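How I Fold and Store Fabric Bags (and Finally Got My Closet Floor Back)

Posted 23/02/2024 in Small Spaces

So, a confession to get us going. When I moved into this apartment I had one hook by the front door, and on that hook lived every cloth bag I owned. Totes, drawstring bags, the little pouches that shoes come in, a couple of nylon shoppers, all hanging off each other like bats. Take one down and five came with it. Then the hook came out of the wall, plaster and all, and that was the weekend I worked out the system I still use.

It takes me 13 minutes from start to finish for the whole pile, and I'm slow because I usually have a podcast on.

What you need

A table you can stand at. The couch is no good, I've tried it, the cushions swallow everything.
A basket or bin with straight-ish sides. Mine is plastic with holes in it, and I like the holes (things air out, and crumbs fall through when you shake it over the sink).
A damp rag for wiping.
That's all. You do not need dividers or those little label clips, although my friend Wiesława Sikora swears by the clips and will probably email me about this.

Step 1: Empty them

Every bag gets turned upside down over the table. Every one! I have found receipts, a library card, bobby pins beyond number, and once a full granola bar that had been through a summer in there. Run your fingers along the bottom seam too, and check the inside pocket if there is one. Put anything worth keeping in a bowl and deal with it at the end, otherwise you will wander off to return a screwdriver to the garage and that's your afternoon.

Step 2: Decide if it stays

I keep a bag if I've used it since October. Everything else goes in the donate pile, with one exception for the sentimental ones. My Barano tote has a hole in it the size of a quarter and I'm keeping it anyway, it was my first-paycheck bag. Gwion Bellis left a comment on my closet post saying he allows himself 5 bags total and makes them compete for their spots. I am not that strong, but go for it if you are.

Step 3: Shake, wipe, air

Take the bag outside or over the tub and give it a good snap. Dark cotton shows every bit of lint, so wipe those down with the damp rag and let them hang over a chair back until they're dry. Please don't fold a damp bag. I did that with a canvas one and had to wash it twice to get the smell out.

Step 4: Find the shape

This is the part people rush. A soft bag doesn't want to lie flat, it wants to be a blob, and if you start folding the blob you get a bigger blob. Pick it up by the top, one hand on each side, and lift until the weight pulls the cloth down. Lower it slowly so the bottom touches the table first, then lay the rest back away from you. Smooth from the middle out to the sides with the flat of your hand.

If it has a drawstring, open the neck all the way before you smooth it. A pulled-tight neck keeps all those little pleats bunched up and you'll be fighting them the whole time.
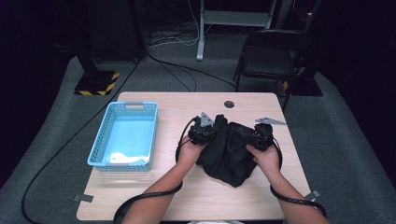 Black bags are the hardest for this, by the way, because you can't see where the seams are. I go by feel. Find one side seam, pinch it near the top, then find the other, and pull them apart gently until the opening makes a straight line. After that it behaves like any other bag.

Step 5: Fold in thirds, then roll

Left third in, right third over it, so you have a long strip. Handles or cords get tucked inside the strip before you go any further. Then roll from the bottom up toward the opening, pushing the air out ahead of you as you go. If you roll from the top the air gets trapped and it puffs up like a pillow (ask me how I know).

For the really slippery nylon ones I fold in half one more time and skip the rolling. They unroll themselves overnight.

Step 6: Stand them up in the basket

Rolls go in on end, side by side, with the opening facing up. Biggest at the back, tiny pouches at the front where they won't get lost. Don't cram. If you have to push down on the last one, go back to Step 2 and be a bit meaner.

My basket lives on the closet floor, right where the shoes used to be. The shoes are another post.

A few questions I got last time

Tarmo Kivi asked about insulated bags. Those don't roll. I store mine flat with the smaller ones nested inside, and they go on the shelf above the fridge.

Ott Pärn wanted to know if ironing helps. On stiff canvas it does, once, when the bag is new. I wouldn't bother with the rest.

And to the reader whose partner puts them all back on the hook: take down the hook.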